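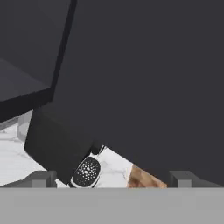
Teaching by remote control in the simulator: a working method

Last changed 17 Dec 2024

The usual advice is to record as many runs as you can and let the training sort it out. I don't buy it. Our April set had 641 runs in it, and after Maxine Henare went through them we kept 254. The policy trained on the smaller set was no worse.

1. Load the kitchen worktop and switch to the wrist view. Drive from that view alone for at least five runs. If you steer by the overhead view, you are using things the policy will never see.

2. Before you close the fingers, stop and look. When a dark panel fills most of the wrist view, back off and come in from another side. You may know where the target is. The recording doesn't.

3. Open the fingers wide early. Late opening teaches late opening.

4. Move at one steady speed. Ignacio, our replay tool, claims to smooth out pauses. I have compared the files and it mostly hides them.

5. Throw away any run where you had to guess. Ecaterina Matei keeps hers in a separate folder in case they come in useful. So far they haven't.

6. Replay every tenth run from start to finish, at normal speed.

A good score in the simulator tells you the simulator is happy. Marble there is only a picture of marble, and I would want to see real grasps before believing any of it.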